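The Year I Learned to Work in a Room Full of People

Feb 20, 2025

I worked from my kitchen for so long that I forgot other people make noise. The fridge hummed, the neighbor's dog had opinions, and that was my whole office soundtrack. Then in May my landlord sold the apartment, my new place turned out to have a kitchen you could cross in one step, and I signed up for a desk at a shared office in the old Grodau building – the one by the canal with the green doors and the terrible parking.

I'm going to tell you how that went, because half the people I know are getting called back to some kind of office right now, and the other half are thinking of paying for one on purpose. I did it on purpose. I had my reasons. I was talking to the toaster.

The first week was awful. I mean it! I came home every night with my shoulders up around my ears, feeling like I'd spent eight hours at a bus station. Every phone call was my phone call. Every laugh across the room was about me. Somebody ate an apple, slowly, for what felt like most of a morning, and I wrote the same paragraph of the same article over and over until I gave up and went to walk along the water.

I'd rented what they call a floating desk, meaning you grab whatever is free. If you take one piece of advice from me, skip the floating desk. I know it's cheaper. You save a bit of money and you pay it back in small daily worry about whether the good table by the radiator is gone. I switched to a fixed desk after a month and felt my whole back unclench. I have a drawer now. I keep tea in it, and a sweater, and a stapler I have never used.

The noise took longer. I tried earplugs first, the foam kind, and they worked so well that I jumped whenever anyone came near me. Then big headphones, which are great until your ears get hot. Then rain sounds. I listened to so much rain that I started bringing an umbrella on sunny days. What finally helped was a bit sideways: I moved closer to the noise. There's a long table near the middle of our floor where people talk a lot, and for weeks I'd avoided it. One day it was the only spot with a working outlet, and I found I could write there just fine. When you're far off you catch scraps, and your brain wants to finish them. When you're in the thick of it, it all turns into soup.
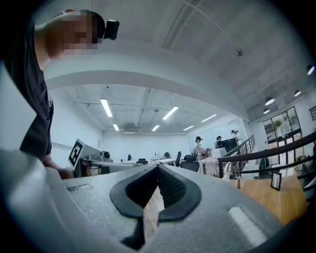
My sister says I've got this completely wrong. She has worked in open offices her entire adult life, and according to her the soup thing lasts a few months, and then you start recognizing voices, and after that you can pick your own name out of anything, along with the names of everyone you can't stand. Her answer is a corner, a wall behind you, and a firm habit of never looking up. She also told me to quit saying hello to everyone in the morning, which I ignored.

We do agree on the wall. I didn't get this at all until I tried it. With my back to the room I kept feeling like somebody was about to tap me on the shoulder, even when I was nearly alone up there. Turn the desk so you can see the door, or at least see who's coming, and a surprising amount of the twitchiness goes away. If you can't turn the desk, sit on the other side of it. I did that for a week before anyone mentioned I was using the visitor's chair.

I wanted to know if it was just me, so I sent a few questions to people who rent desks around town. I got 18 answers back, which I'd hardly call science, but I read every one of them with a pot of coffee and a yellow marker. I expected complaints about noise and I got them. What I didn't expect was how many were about temperature. People are furious about temperature. One writer told me she'd given up her desk at the Zavala Street place over a single air vent. Another one keeps a heated blanket under the table all year and swears that it saved a friendship.

Food came second. Fish in the microwave, obviously, but also crunchy things, and popcorn, and one very long message about someone peeling oranges. (I love oranges. I peel mine outside now.) Then came meetings held at desks when there's an empty meeting room ten steps away. That last one gets me too. At our place the small rooms are named after rivers and the biggest is called Plesik, and I have watched people stand right outside Plesik, in the walkway, having the exact conversation the room was built for. I've also done it. You think it'll take two minutes and then it's lunch.

There's the question of friendliness, and here I had no idea what I was doing. At home I could go a whole day without arranging my face. In a shared room you pass the same people again and again, and what do you do the fourth time? You've said good morning. You've done the nod. By the afternoon I was out of material and was pretending to read the fire exit map. I read that map so often I could get you out of the building blindfolded.

Somebody in the kitchen eventually explained the local rule, which is that you greet a person once a day and after that you're both furniture. I can't tell you how much lighter I felt. You're allowed to walk past! It isn't rude, it's what lets everyone get something done. I've told this to friends going back to offices and they all looked at me like I'd handed them a free pass.

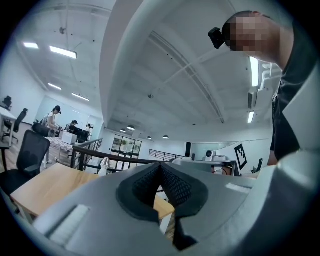

The other thing I had to sort out was time. My kitchen days had no edges. I'd start in pajamas and finish in pajamas and couldn't have told you when either thing happened. Now I have a tram to catch, and the tram does the deciding for me. I get in, I make tea, and I give myself 40 minutes on the hardest thing on my list before I open any mail at all. I set a timer for it. I picked the number because that's how long the battery on my old laptop held out, and it stuck even after I replaced the laptop.

After that I'm loose about it. I get up a lot. I fill my water bottle only halfway so I have to go back sooner, and I take calls on the stairs, where the echo makes me sound like I'm phoning from a cathedral. By 3 in the afternoon I'm no good for writing anyway, so I've stopped fighting it. That's when I send invoices, clear out my downloads folder and answer the messages that only need a yes. If I've had a decent morning I leave by 5 and don't feel one bit guilty.

Let's talk money for a second, because a desk isn't free and I don't want to pretend it is. I nearly quit in the fall over it. I sat down with my bank statements and added up what I'd been spending at cafes back when the kitchen drove me out of the house, and it was a grim little evening. Add in the winter heating and the gap got a lot smaller than I'd thought. Your sums might look nothing like mine, particularly if you've got a proper spare room, or kids to pick up, or a long ride in. Do them on paper before you sign anything. And ask for a trial week. Most places will give you one if you ask nicely, and a lot of them won't bring it up until you do.

While you're there for the trial, go at the time you'd really be working. I toured a spot in the Taretier arcade at lunchtime when it was calm as a library, and I almost put down a deposit. Then I went back early the next morning and there was a delivery bay under the window with trucks beeping the whole time I was there. Use the bathroom. Try the wifi in the seat you'd want, with a video call if you make a lot of those. Look at the kitchen sink, too. You'll learn more about the place from that sink than from anything in the brochure.

I still work at home now and then. If I've got something sad or fiddly to write, I'll stay in and do it at the tiny counter with my knees against the cupboard. I like it more now that it's a choice. But by the second day I start missing the racket, and I catch myself opening a window so I can hear someone walk by.

My desk is the third from the end, under the big pipe, with the drawer that sticks. The person opposite me hums when the work is going well. For months it made me want to scream, and last week the humming stopped for a couple of days and I got so worried that I went over with a bag of oranges and asked if everything was all right. It was tax season. We ate them out on the steps.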